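Cledex Platico Demonstration Cell

Product code family: Platico bench cell, single arm
Availability: on-site demonstration by appointment; purchase or 40-week lease
Supplied by: Cledex, Clondbridge

Overview

The Platico is a self-contained picking cell for mixed, unsorted small goods. It is sold to packing firms, tool hire counters and teaching departments that want to try out picking routines before committing to a full line. The cell ships with a single arm, a parallel two-finger gripper, a wrist camera and the Platico Bench software, which contains a simulated copy of the same cell.

Most buyers first see the unit at one of our open days at the Clondbridge works. The notes on this page cover the equipment and the demonstration, as the two are usually asked about together.

What is in the cell

Arm, six joints, floor or bench mounting
Two-finger gripper with stepped finger tips, replaceable without tools
Wrist camera, fixed focus, looking down between the fingers
Control cabinet with emergency stop and key switch
Bench software, one seat, with simulation included
Starter object library, 100 models

Additional seats and the larger object library are quoted separately. The gripper can be exchanged for a suction head at the time of order. Retrofitting suction later means changing the wrist plate and is charged as a service visit.

The open day demonstration

A session lasts 40 minutes and takes up to five visitors. It is split into two parts.

The first part runs in simulation, on the large screen beside the cell. The operator loads a layout from the library, sets the arm to a starting position above the work surface and asks the software to plan a pick. Visitors may name the target. The planner shows the proposed grasp, the approach path and any neighbouring object it expects to touch. If no clear grasp exists, it says so and offers to move another item first. Layouts can be saved and run again with the same starting positions — useful when comparing two gripper settings.

The second part runs on the cell itself, with real goods on the work surface. Visitors are welcome to bring their own, subject to the limits below. Please send dimensions a week ahead if an item is to be modelled in the software beforehand.

Limits for visitors' goods

Heaviest single item: 5 kg
No open liquids or powders
No exposed blades. Scissors and cutters should be closed or sheathed
Clear film and mirror finishes can be tried, but results vary and we do not quote on the strength of them

Simulated layouts

The starter library holds 27 ready-made layouts, from single items on a bare surface to overlapping groups. The overlapping ones get the most use on open days. Long thin items lying across one another are harder to plan for than boxes, as the fingers need room on both sides of the handle or shaft. The view shown to visitors is the wrist view, the same one the planner works from.
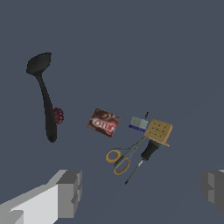

Platico Bench, wrist view in simulation. Mixed household and workshop layout with scissors, screwdriver and Jell-O box; gripper fingers at the bottom corners.

Object models may be imported from common mesh formats. Weight and surface friction are entered by hand. Where friction is left blank the software applies a default value, and picks planned on that value are marked in the log.

Site requirements

Level floor or rigid bench, single-phase supply, wired network connection. Compressed air is needed only with the suction head. Guarding is not included in the base price; Cledex can supply panels, or the buyer may use their own after a site check.

Booking

Open days are held at Clondbridge through November, with morning and afternoon sessions. Afternoon sessions start at 2 pm. For buyers in Spain, the same demonstration is given by our distributor, Echeverría, with the cell and the starter library as described here. Quote the product name when booking and state whether you intend to bring goods. Safety glasses are provided — closed shoes are not, and are required on the shop floor.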